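## 4. Recording the cloth task
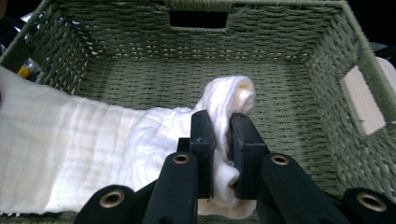 *Fig. 4: Cloth held between the two fingers, inside the basket.*

This section is for club members recording with the Rirkwood hand-held gripper. Finish section 3 (charging and card check) first. Each team records 20 takes per session, and two people share one gripper: one holds it, the other keeps the log.

### 4.1 Setting up

1. Put the rope basket on the bench.
2. Lay the cloth in the basket with one side over the rim. It doesn't need to be flat.
3. Wipe the lens with the dry lens cloth from the kit box.
4. Squeeze the trigger fully three times. Both fingers should move freely and meet without rubbing.
5. Open Odera on the team laptop and choose **New session**. Type your team name and the task name, `cloth-basket`.

> **Note:** Odera will not start a session with less than 330 MB free on the card. Copy old takes to the club drive before deleting them.

### 4.2 Recording a take

1. Hold the gripper above the basket with the fingers open, and press the record button once.
2. Wait for the beep, then lower the gripper at a steady speed.
3. Close the fingers on a raised fold. Take up enough fabric that it bulges a little between them.
4. Lift the cloth clear of the rim, hold for 2 seconds, and lower it back in.
5. Open the fingers, move away and press record again.
6. Log the take as good, dropped or spoiled. Keep dropped takes. Spoiled means a hand got in the way or the recording stopped early.

Change the lie of the cloth before each take.

**Caution:** Keep your free hand out of the basket while the trigger is held. The finger joints can pinch.

**Caution:** Don't drag the fingers along the weave. If one catches in a gap, release the trigger and ease it out by hand.

### 4.3 If the take is rejected

- *"No grip found"*: the fingers closed on too little cloth. Repeat the take.
- *"Marker lost"*: clean the lens and record again.
- *"Clock error"*: restart the gripper, then the laptop.

Export the session to the Cirurlow folder before you pack up. Section 5 covers labelling.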